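Getting the sweat smell out of old polyester team shirts
Laundry and Fabric Care > Sportswear

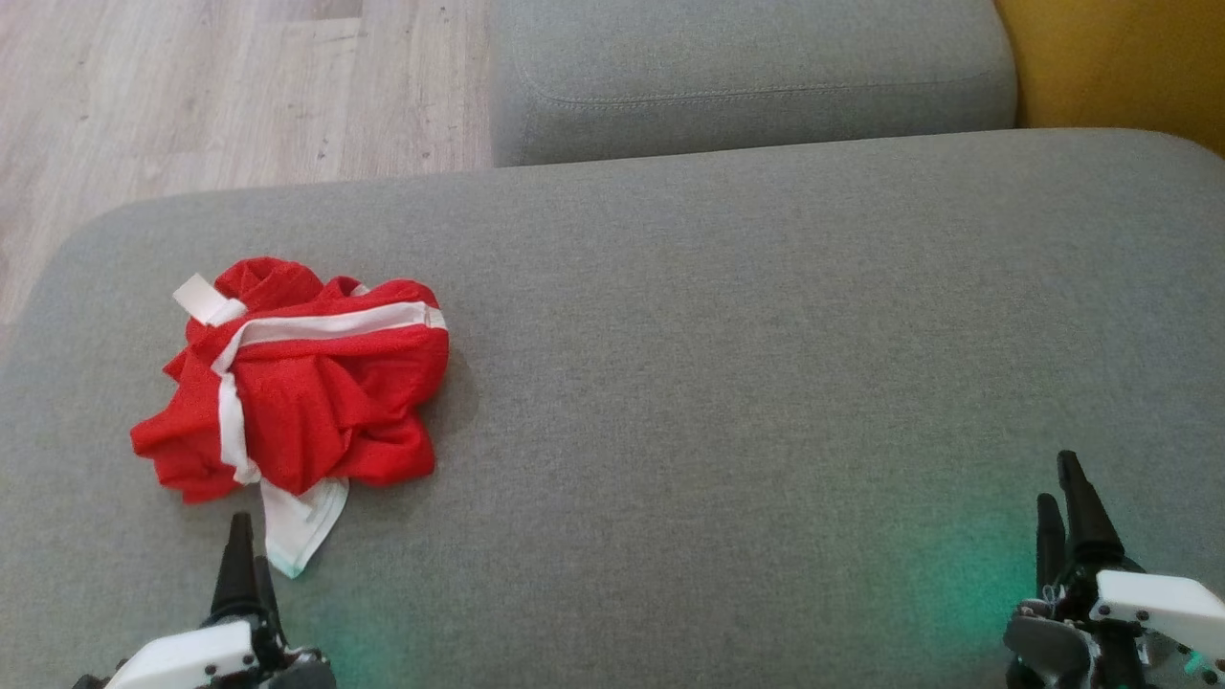 maplekettle wrote:
Hello all, long-time reader and finally a poster! My question is about synthetic sports shirts that come out of the wash smelling perfectly fine and then, ten minutes after somebody puts them on, smell like the inside of a gym bag from 2000. We have a whole drawer of them at our house (two kids in the Henport summer league, plus my own softball things, which I refuse to give up) and I've been through more bottles of detergent than I care to admit. The red one with the white trim, bunched up on the sofa, is the sort I mean, with that fine mesh look to it. I've tried hot water, I've tried cold water, I've tried hanging them out in the July sun until they were stiff as cardboard. My mother swore by vinegar for everything, bless her, so naturally I tried that too. What do you all do?

dunmore_lane wrote:
Welcome! Your mother was on the right track, I think, but a splash in the rinse won't do much. I fill the tub, add a good cup of plain white vinegar, and let the shirts sit overnight before they go anywhere near the machine. Then a normal wash, no softener. Please, please no softener! It coats the fibers and holds the smell in, and then you're washing the softener and not the shirt.

bobbinbox wrote:
I'm with dunmore_lane on the softener and will go to my grave on that one, but I never had any luck with vinegar. Oxygen bleach is what rescued ours. I buy the store brand from Stundia, two scoops in a bucket of warm water, and leave them in for a few hours with a plate on top to hold them down. Do test a hidden spot if there's red next to white, though. I turned the collar on my husband's favorite shirt a lovely shade of salmon and I still hear about it at Thanksgiving.

maplekettle wrote:
Oh no, salmon! Thank you for the warning, the red ones are exactly what I'd be nervous about. How warm is warm?

bobbinbox wrote:
Just comfortable for your hands. I go to 100 on the kitchen thermometer and stop there.

tidewater_tess wrote:
I'm going to disagree with both of you a little, and I hope you'll forgive me. I washed uniforms for a school for over 20 years and we never soaked a thing. What we did was turn every shirt inside out, run small loads, and use about half the detergent people think they need. Most of that smell is old soap with body oil stuck in it. If your machine is packed to the top, the water can't get through, and you can soak till Christmas.

dunmore_lane wrote:
Small loads, yes, but with shirts that have been bad for years I don't believe less soap alone will do it. Mine certainly didn't improve until I soaked them.

tidewater_tess wrote:
Fair enough, ours never got the chance to be bad for years!

maplekettle wrote:
You're all so kind. I'll soak one batch in vinegar, wash it inside out with half the soap, and save the oxygen bleach for the white socks until I'm braver.

Recent topics
Torex washer stops in mid spin
Grass stains on baseball pants
Is the Engelbrecht drying rack worth the money?
Wool blanket shrank, any hope?
Moving a dryer with a 220 plug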